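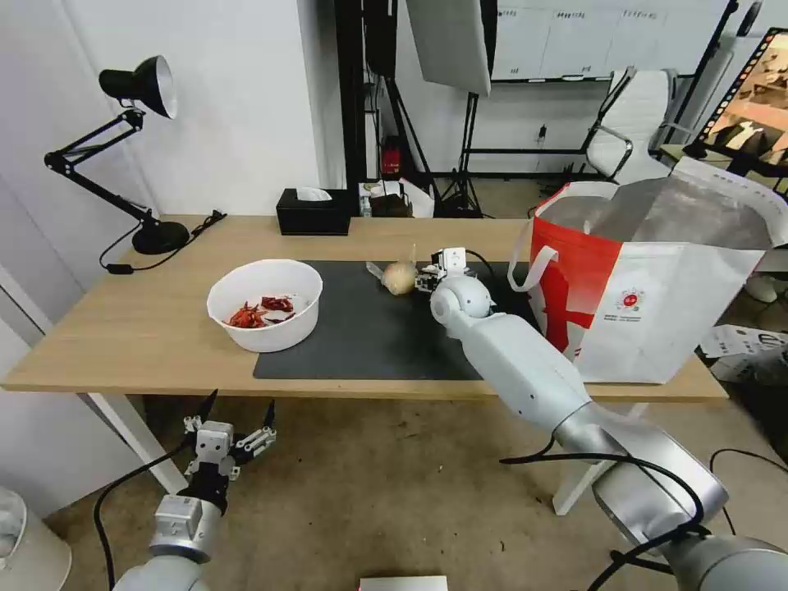
Cumora has opened a collection program for kitchen and grocery handling, the first of two planned under its Kustel project. The program records people guiding a two-armed robot through ordinary household jobs, and the recordings are used to train the software that will later run the robot without a guide. Much of the work is groceries. At one table the objects are an onion, a white bowl of dried red chili peppers and a large tote bag with a silver-gray lining, and the right gripper works within a few inches of the onion. An onion is harder to handle than it looks. The papery skin slides under the fingers, the stalk points a different way each time, and no two are the same size.

The company plans to record 3000 examples by the end of July. The first 600 are finished and have been passed to the training group.

An example begins when the operator takes control of the arms and ends when the item is where the task card says it should be. The robot's joint positions, the operator's commands and the video from the head camera are stored together. Failed attempts are kept and labeled as failures. Attempts in which the operator stops partway to ask a question are thrown out.

"We used to clear the table before every take," said Iolanda Teixeira, who leads data collection at Cumora. "The system learned to pick things up from a clear table. Then we put a lamp and a box of tissues on it and the success rate dropped. Now we leave things out, and we move them between takes."

Operators work in pairs, with one guiding the arms and the other resetting the table and entering notes. They trade places every 2 hours. New operators spend four days on practice tasks before any of their recordings are accepted. The practice tasks use foam blocks first and produce afterward.

Produce is bought fresh each Tuesday from a grocery store near the company's Grurberg office. Onions are replaced when the outer skin has come off from handling, as a peeled onion looks different to the cameras and grips differently. Dried chilies are replaced when the pods begin to break.

Review of the recordings is handled by Sachdeva, a labeling firm that has worked with Cumora on earlier projects. Its reviewers mark the moment of first contact, the moment of release and any slip in between. A second reviewer checks every recording marked as a failure.

"The labels decide what the model pays attention to," said Sutrisno Rondonuwu, engineering lead for Kustel. "If one person marks contact when the finger touches the skin and another marks it when the onion moves, we have a problem. We spent a good part of the spring writing that down."

The second program will cover dishes and closed containers. Cumora has not set a start date for it.

Companies and university groups that want to discuss access to the recordings may write to the Kustel project at the Grurberg office. Requests should state the robot hardware in use and the tasks of interest.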